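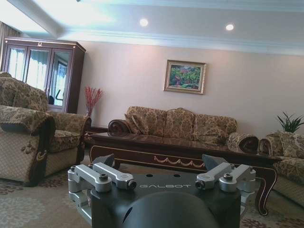 GALBOT, with furniture ahead

Homes and Evidence: Handout for Unit 7
What does it mean to say that a room is comfortable?

Read before class. Bring the Warraich survey with you, and read its appendix, where most of the trouble is.

1. The word itself

Comfort is a slippery word, and people who sell furniture have every reason to keep it slippery. A chair can be comfortable to sit in for ten minutes and awful for an evening. A room can feel comfortable to the person who grew up in it and stiff to everyone who visits. When a study says that a certain kind of room "raises comfort," your first question should be: which kind, and who said so?

The writers on our list use the word in at least these ways, often on the same page:

Bodily ease. Your back doesn't hurt, you aren't cold, the light doesn't bother your eyes.
Social ease. You know where to sit and what you're allowed to touch.
Familiarity. The room looks like other rooms you have liked.
Display. The room tells guests that the owner can afford it.

The last one may look out of place. I have left it in, as a good part of what older writers call comfort is plainly about being seen to have it. A parlor kept shut except for visitors was called comfortable by the family that never sat there. I see no reason to think we've stopped doing this.

2. The Warraich survey

You will see this one quoted a lot, usually in the form "people are happier in traditional rooms." It collected 3,496 replies. That is a nice big number, and it does a lot of work in the press coverage, where it appears in the first line almost every time.

Look at what was asked. People were sent two drawings of a living room, one called "traditional" and one called "modern," and asked which looked more comfortable. Nobody sat in anything. The drawings differ in color, in lighting, in how much stuff is on the shelves and in whether a fire is lit. The fire is in the traditional one. I would pick the room with the fire too, and it would tell you nothing about my taste in chair legs.

Then there's the matter of who answered. The form went out with the catalog of a furniture seller, Grorna, to people who had already bought from it. A large sample of the wrong people is still the wrong people. It gives you a very exact answer to a question that was never put.

The authors mention both problems in the appendix. They don't mention them in the summary.

Exercise A. Rewrite the summary in four sentences so that it claims only what the survey can support. If yours still contains the word "happier," start again.
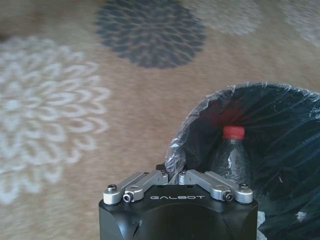
Demetrio Alcaraz

3. Old rooms and who gets to describe them

Most of what we know about how rooms were used in the past comes from people who wrote things down, and from lists made when somebody died. Both are poor witnesses.

Take the probate list. It names the goods in a house, room by room, with a value beside each. It looks like hard evidence, and compared with a novel it is. But the person making it wanted to be done. Cheap things get lumped together as "lumber" or "sundries." Things belonging to the widow may be missing. Goods get carried from one room to another before the clerk turns up. When a historian tells you that a family "lived mainly in the kitchen" because the good chairs were listed there, ask what else would put chairs in a kitchen. A wake would do it.

Letters and diaries have the opposite fault. People write about the unusual day. If a diary mentions the fire in the front room, that may be a sign that a fire there was rare. I've read two papers that use the same line from the same diary, one to show that front rooms were in daily use and one to show that they weren't. Both were confident.

Photographs seem to get us out of this, and they don't. Someone picked the spot to stand in and the moment to press the button. Early interior photographs needed long exposures and plenty of light, so rooms were often tidied and opened up for the purpose, and people were left out or told to hold still. A modern sales photograph is worse. By all means use pictures, but say what you know about how each one came to be made, and if you know nothing, say that.

4. The trouble with style names

"French," "country," "classic," "formal." Students like these words because they sound like findings. Mostly they are shop labels. A scrolled arm and a bit of gold paint will get a chair called after a French king by one dealer and "Italian style" by the next, and neither has looked underneath it.

Two rules for written work:

If you use a style name, say whose name it is: the maker's, the seller's, the owner's or yours.
Describe first. Woven pattern, carved wood, color, and only then the label, if you still want it.
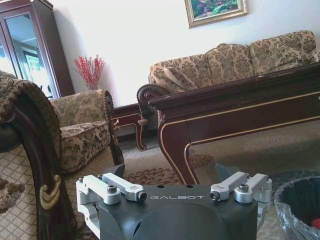 Living room, with an ornate armchair upholstered in beige and brown damask

I'm not saying style names are useless. They work well enough for finding things in a catalog. They work badly as causes. A sentence such as "the formal style of the room made conversation difficult" has put a label to work as if it were a person in the room shushing everybody. What made it difficult? The distance between the seats, perhaps, or the echo, or the host.

5. The Rultitz and Nonotton interviews

These are better than the survey, and I assign them partly for relief. Jericho Navarro talked with householders in both towns, in their own homes, and let them wander. The transcripts are long and full of people contradicting themselves, which I find reassuring. One woman in Rultitz calls her best chair "lovely to sit in" and later says she hasn't used it since October.

Still, some cautions. The householders in Nonotton all came through a single contact. Navarro asks "Where do you feel most at home?" early on, and after that everyone talks about feeling at home whether or not it interests them. And the interviews took place in the afternoon, so the people who work then are missing. You can learn a great deal from these pages about how people talk about their rooms to a polite stranger. How they use the rooms is a separate matter, and I'd want to be there at nine at night before I believed much about it.

Exercise B. Pick one page of transcript. Mark every claim about what the speaker does, and every claim about what the speaker feels. Which of them could be checked, and how would you do it without moving in?

For next time

Finish both exercises, one side of paper each. Read the first chapter in the course packet on heating, and skip its introduction, which promises things the chapter doesn't deliver. Late work goes in the tray outside my office before 4 p.m.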